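6 min read

Jasdale Home Kitchens mailing list
Subject: Re: Marble on the island, are we crazy?

Sebastião Portela wrote:

> Hello everybody,
>
> Long-time reader, first time I've worked up the nerve to post. We are finally doing the kitchen after years of saying we would, and my wife and I have hit a wall over the countertop for the island. She grew up with marble in her grandmother's bakery and wants it with all her heart. I have read enough on the internet to be terrified of it. Lemons, red wine, tomato sauce, coffee, apparently even a wet glass will ruin it by morning.
>
> The man at Terenura was very nice but he sells stone, so of course he told us it would be fine. My brother-in-law says get quartz and stop thinking about it. We cook every day and we are not tidy people. We have two boys who eat like wolves and drink orange juice like it's going out of style.
>
> So my questions. Is anybody here living with white marble in a kitchen that gets real use? Do you seal it, and how often? If it gets marked, can you fix it yourself? And honed or polished? We keep going back and forth. Also, if you put it with a dark wall, does it look too much like a hotel?
>
> We have to give the yard an answer before the end of May. Thank you in advance, and thank you for the advice on range hoods last winter, which I printed out.
>
> Sebastião

Hi Sebastião, and hello to everyone else who's been quiet since the great faucet argument!

First off, welcome, and please post more. I laughed out loud at "eat like wolves" (mine are grown and gone now, but I remember the grocery bills). Get yourself a cup of something, I'm going to go on for a bit, as the regulars will tell you I always do.

I've had white marble in my kitchen for a good long while, through one dog, a flood from the upstairs bathroom, and more Thanksgivings than I care to add up. Would I do it again? Yes, in a heartbeat, but I'd go in knowing a few things that I had to find out by crying over a half lemon. So let me try to take your questions one at a time, and the others can jump in where I've got it wrong.

ETCHING AND STAINING ARE TWO SEPARATE TROUBLES

This is where most of the scary stories get muddled together. A stain is something soaking into the stone and leaving its color there, like oil or wine. An etch is acid eating the surface a little bit and leaving a dull spot. Your boys' orange juice will etch. Olive oil will stain if you leave it. Red wine, bless it, can manage both.

Sealer helps with stains. It slows things down so you've got time to find the puddle and wipe it up. Sealer does nothing at all for etching, and I wish somebody at the yard would write that on the receipt. The first year I sealed my counter so many times it could have gone to sea, and I still got a ring where my sister-in-law set down a glass of grapefruit juice. I was very gracious about it, and I've only brought it up at most family gatherings since.

HONED OR POLISHED

Polished is the shiny one, and it does show off the veining beautifully. It also shows every etch, since an etch is dull and the stone around it is bright. Honed is matte from the start, so the marks blend in a good deal better. The price of that, at least in my kitchen, is that honed seems to drink up oil a little faster, and it takes fingerprints near the stove.

With wolves in the house I'd go honed. My neighbor on Herrera Street has polished and loves it, but she also eats out a lot and keeps a tray under absolutely everything. You know yourselves best! If your wife's memory is of the bakery, I'd bet money that counter was worn down soft and matte by years of dough, and a honed slab will feel a lot closer to it under her hands.

SEALING

I use the Viven penetrating sealer, the water-based one, mostly out of habit and partly because the smell doesn't drive me onto the porch. There are plenty of others, and I'm sure somebody will write in with their favorite. My routine goes like this:

Clear the whole counter the night before. All of it, the toaster too. Wash with warm water and a drop of dish soap, rinse, dry with an old towel, and let it sit overnight.

In the morning wipe the sealer on in small sections with a lint-free cloth. Leave it 5 minutes, then buff off whatever is still sitting on top. Don't let it dry there or you'll get a haze, and getting the haze off is a whole afternoon. Ask me how I know.

Second coat after 3 hours, same way. Then stay off it until the next day. We order pizza and eat it on the steps, and it's become a bit of a holiday.

I do this every 6 months. You may need it less. The test is to leave a spoonful of water on the stone while you go fold some laundry. If there's a darker patch under it when you come back, the stone is ready for another coat. If the water's still beaded up, leave well enough alone.

FIXING MARKS YOURSELF

Oil stains you can draw out with a poultice. Baking soda and water mixed up like thick pancake batter, spread over the spot, plastic wrap on top with the edges taped down, and leave it a day or so. Then scrape it off with something plastic and look. Sometimes it takes a few rounds. I had a butter stain by the window that took so many rounds I started to feel we had a relationship.

Small etches on a honed surface you can often rub out with wet sandpaper. I use 800 grit with plenty of water and hardly any pressure, going in little circles and feathering out past the edge of the mark. Please try it first somewhere hidden, or on a scrap. Ask Terenura for the cutout from your sink! They'll have it lying around and will probably be happy to be rid of it. I keep mine in the garage and practice on it, and it has also made a very good cheese board.

I wouldn't try any of this on a polished top. You'll trade a small dull spot for a big one. Call a stone restorer for that and make a pot of coffee for him.

Daily cleaning is just warm water, a little dish soap, and a soft rag. No vinegar and none of the lemony sprays, whatever your aunt says about vinegar. I had to hide mine when my aunt came to stay.

COFFEE AND THE REST OF IT

You mentioned coffee in your list of terrors, and I'd move it well down. It is a bit acidic and it has color, so you don't want a puddle sitting there all weekend, but ordinary drips wiped up in the course of a morning have never given me any grief. The worst spot in most kitchens is wherever the used grounds and pods get parked on the way to the trash. Give them a saucer. A plain little saucer has saved me more elbow grease than any product I've ever bought.

Same goes for the oil bottle, the vinegar, the soy sauce, and the can opener. A tray for the bottles by the stove, and you'll have taken care of most of your stains before they start.

THE DARK WALL

As for looking like a hotel, I suppose it depends on the hotel! I'm all for it. White marble can look a little chilly with white everything, and rough dark stone gives it something to lean against. Charcoal and slate colors with some brown mixed in are kinder than a flat black. I would keep the rough stone well away from the stove, though. I've cleaned bacon grease out of mortar lines with a toothbrush at my cousin's house, and I love my cousin, but I won't be doing that again.

Do look at the slab in person before you say yes. No two have the same veining. Some have broad pale washes, some have thin little cracks of gray running all over, and some have a thick bunch of it up in one corner. If there's a busy corner, ask how they plan to lay it out, and have them put tape on the slab so you can see where the island falls. They're used to people asking, and if they sigh at you, let them sigh.

White marble in the first two, and the dark stone wall in the third:
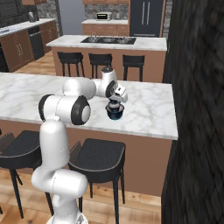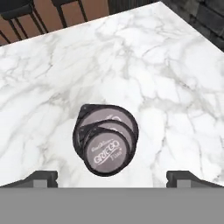
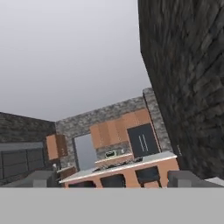
WHAT TO ASK THE YARD BEFORE YOU SIGN

Whether the slab has been resined or sealed already, and with what. If it has, your first coat of sealer may just sit there and go sticky.

How thick the slab is, and whether the edge is solid or built up. A simple eased edge chips less than anything fancy, and it's easier to wipe.

Where the seams go, if there are any. Get this on the drawing.

Who carries it in, and what happens if it cracks on your front steps. Ours went up the driveway on a cart with me walking alongside it like a nervous mother at a bike lesson.

Whether they'll come back to look at it after you've lived with it a while. Some yards will and some go very quiet once the check clears.

And talk to your brother-in-law kindly. Quartz is a perfectly good counter and if the two of you know in your bones that one dull ring will spoil your breakfast every day, then he's right and you should listen to him. But if your wife's been carrying that bakery around with her all these years, I think you'll both forgive the stone a great deal.

Write back and tell us what you pick, and do send the name of whoever's doing your cabinets. I've got a drawer that's been sticking since the flood and I've run out of candle wax.

Warmly,
Your friend with the grapefruit ring

Contact the list owner | © Jasdale Home Kitchens | Back to top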